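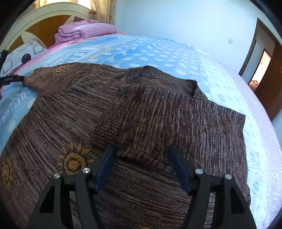
Gerd Wendt wants to know whether a sweater comb will take the pills off a ten-year-old cardigan without taking the cardigan off with them. It will, Gerd, if you pull in one direction and stop when you get bored. Most of the holes we hear about were made by people who kept going.

## Clurkeo Sweater Comb, No. 32

A comb for knits, with a beech handle and a strip of fine steel teeth. There is no motor, no charging light and no app. It has one moving part, and that's you.

**Good for:** wool, lambswool, most blends, the elbows of anything

**Less good for:** mohair, loose lace, velvet, cats

### How to use it

1. Lay the knit flat on something firm. A bed will do if the mattress isn't too soft.
2. Hold the fabric taut with your free hand.
3. Draw the comb toward you in short, light strokes.
4. Pick the fluff out of the teeth and admire it privately.

Go easy over ribbing and seams - the teeth like to catch there. Buttons should be combed around.

### The details

- Length: longer than a toothbrush, shorter than a hairbrush
- Handle: oiled beech, darkens with use
- Item number: 644
- Made at our Lodham workshop
- Replacement tooth strips sold separately, in pairs

Our tester Mwangi Mutiso gave one 2,000 strokes on the same scarf. The comb is fine. The scarf has been retired to the dog.

### Stock

The spring batch sold out, and the next lot ships from Lodham in December. Imitz and Iglesias still have a few on their shelves, and both will post. The older model with the plastic handle is discontinued, but its tooth strips fit this one.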